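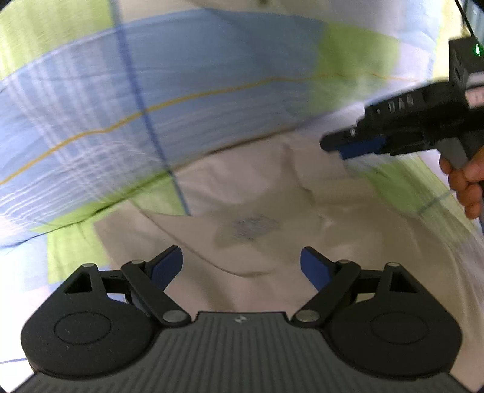 4. Demostración pública y recogida de datos durante la jornada de puertas abiertas

4.1. Contexto de la visita

El centro Drornik abre sus instalaciones al público una vez al año, un martes de noviembre, en el edificio de la calle Zawadzka de Grultov. En ediciones anteriores nuestro grupo había participado con una demostración pasiva: el brazo ejecutaba una secuencia de plegado ya aprendida y el público miraba desde detrás de una cinta. Las preguntas se repetían y casi siempre se referían a lo mismo, a saber, de dónde saca el robot los movimientos. Para esta edición se decidió enseñar la fase previa, es decir, la toma de demostraciones humanas con pinzas de mano, y dejar que los visitantes la probaran.

El cambio tenía también un interés metodológico. El conjunto descrito en la sección 3 procede por completo de operadores con entrenamiento previo, que conocen el protocolo y han desarrollado una manera bastante uniforme de coger la tela. Queríamos saber qué ocurre cuando la misma tarea la realiza alguien que coge la herramienta por primera vez, y si esas demostraciones sirven para entrenar o solo añaden ruido. La jornada ofrecía un número de participantes que de otro modo habría sido difícil reunir en tan poco tiempo.

4.2. Montaje

Se utilizó la sala grande de la planta baja, en la que se prepararon dos puestos de trabajo. En cada uno había una cama individual con su ropa, dispuesta a la altura habitual de una vivienda. Se descartó la mesa lisa del laboratorio por dos motivos. El primero es que las políticas entrenadas sobre mesa fallaban con frecuencia al pasar a superficies blandas. El segundo es que sobre una cama la prenda y el fondo se mueven juntos: al tirar de una manga se arrastra también la colcha, y el operador tiene que corregir. Esa corrección es precisamente lo que interesa registrar.

Las prendas fueron cedidas por Moltex de sus partidas de segunda calidad. Eran camisetas, sudaderas finas y pantalones de algodón, en colores lisos y con estampados pequeños o sin estampado. La ropa de cama, en cambio, se eligió con dibujo. Un fondo a cuadros complica la segmentación por color, en especial cuando una raya llega hasta el borde de la prenda y parece continuar por debajo. La Figura 2 recoge la situación de trabajo con dos pinzas negras, una de ellas abierta sobre una prenda beige arrugada y la otra sujeta con la mano, con la punta sobre la misma tela. En ella se aprecia el tipo de borde que más problemas nos dio: el borde curvo, parecido a una costura, de la prenda se confunde con los pliegues que tiene al lado, y la ropa de cama forma detrás una ondulación ancha que ningún modelo de superficie plana describe bien.

Figura 2. Manipulación de una prenda beige sobre ropa de cama a cuadros azules, verdes y blancos. Las almohadillas de los dedos son de color azul oscuro.

Las pinzas se accionan con un gatillo. Los dedos se cierran de forma simétrica y vuelven a abrirse al soltarlo. Cada dispositivo registra la apertura de los dedos y la trayectoria de la herramienta, y ambos flujos se sincronizan en el equipo del puesto. No se grabó la cara de ningún visitante ni se pidieron datos personales, salvo la mano dominante y la franja de edad.

4.3. Desarrollo

La sala estuvo abierta desde las diez de la mañana hasta las seis de la tarde, con una pausa al mediodía para revisar el equipo. Los visitantes entraban en grupos pequeños. Un miembro del equipo explicaba la tarea con una prenda en la mano y sin usar las pinzas, para no imponer un modo de agarre. La instrucción era siempre la misma: estirar la prenda lo suficiente para reconocer su forma y después doblarla por la mitad. No se fijó un tiempo máximo. Quien quería abandonar el intento soltaba los gatillos y lo decía en voz alta, y el episodio quedaba marcado como interrumpido.

Cada participante realizaba hasta cuatro episodios seguidos. Entre uno y otro se volvía a arrugar la prenda. Al principio lo hacía el personal, pero desde media mañana pasó a hacerlo la persona siguiente de la cola — un arreglo improvisado que aceleró el turno y que además dio configuraciones iniciales más variadas. Hay que señalar que esta modificación no estaba en el protocolo y que no se anotó con exactitud en qué episodio comenzó, de modo que no podemos separar su efecto en el análisis.

El error más común en los primeros intentos fue cerrar la pinza demasiado arriba, sin llegar a la tela. Los visitantes juzgaban la altura mirando la carcasa y no las puntas de los dedos. Con una superficie blanda el error contrario era menos visible pero tuvo peores consecuencias: si la pinza se hundía en la cama, los dedos atrapaban a la vez la prenda y la colcha. Varios participantes no se daban cuenta hasta que levantaban la mano y veían subir las dos telas. En estos casos la reacción se repartía entre abrir y volver a empezar, y sacudir la pinza hasta que cayera la capa de abajo. La segunda estrategia no aparece nunca en los datos de los operadores entrenados.

Los niños acertaban antes con la altura, quizá por tener los ojos más cerca de la cama, aunque les costaba más mantener el gatillo apretado durante el arrastre. Para ellos se retiraron las prendas más pesadas. Hubo también quien apoyó una pinza sobre la cama y utilizó solo la otra. No se corrigió esta conducta. Los episodios correspondientes se conservaron con una etiqueta propia, puesto que el doblado con una sola mano es una tarea válida cuando uno de los brazos del robot está ocupado.

A media tarde se detuvo uno de los puestos por un fallo de sincronización. El equipo seguía guardando datos, pero los relojes de las dos herramientas se habían separado. El problema se resolvió reiniciando el puesto y la sesión continuó. Los episodios afectados se excluyeron durante la revisión.

4.4. Revisión de los episodios

Al cierre de la jornada se habían registrado 1.354 episodios. La revisión se hizo en la semana siguiente, con dos personas que trabajaron por separado y compararon después sus etiquetas. Se excluyeron los episodios sin movimiento útil, los afectados por el fallo de sincronización y aquellos en los que una tercera persona tocaba la prenda durante el plegado. Quedaron 1.264 episodios.

No se exigió que la prenda terminara bien doblada. Un episodio se consideró aprovechable si contenía al menos un agarre completo seguido de un desplazamiento de la tela. Este criterio es más permisivo que el aplicado en la sección 3 y conviene tenerlo en cuenta al comparar ambos conjuntos. El desacuerdo entre revisores se concentró en los agarres dobles, donde no siempre se distingue en la grabación si la colcha está sujeta entre los dedos o simplemente pegada por debajo. Cuando no hubo acuerdo se mantuvo el episodio y se añadió una etiqueta de duda.

4.5. Demostración con el brazo

En la última hora se trasladó al público al laboratorio contiguo, donde el sistema de dos brazos ejecutó la tarea con la política entrenada antes de la visita. Ningún dato de la jornada intervino en esta parte, y así se explicó. Los visitantes elegían la prenda y la dejaban caer sobre la superficie. El sistema completó el doblado en la mayor parte de las prendas lisas y falló de manera repetida con las sudaderas cuya capucha quedaba debajo. En esos casos tiraba del bajo, no encontraba resistencia en el punto esperado y volvía a intentar el mismo agarre.

La reacción del público ante los fallos fue distinta de la de otros años. Quienes habían usado las pinzas identificaban enseguida el momento en que el agarre salía mal, a menudo antes de que el operador detuviera la secuencia, y proponían dónde habría que coger la tela. Una parte de esas propuestas, en particular la de levantar primero el borde por el lado de la costura, se probó después en el laboratorio y se incorporó a la heurística de reintento que se describe en la sección 5.

4.6. Limitaciones

La muestra no es representativa. A la jornada acude un público con interés previo por la técnica, y muchos visitantes repitieron turno. Los dos puestos tampoco eran idénticos: el más próximo a la ventana recibió luz directa durante parte de la mañana, con sombras duras en los pliegues, mientras que el otro trabajó siempre con luz artificial. Las etiquetas de puesto se publican junto con los episodios. La variedad de ropa de cama fue escasa, y no se dispone todavía de resultados con mantas gruesas ni con edredones.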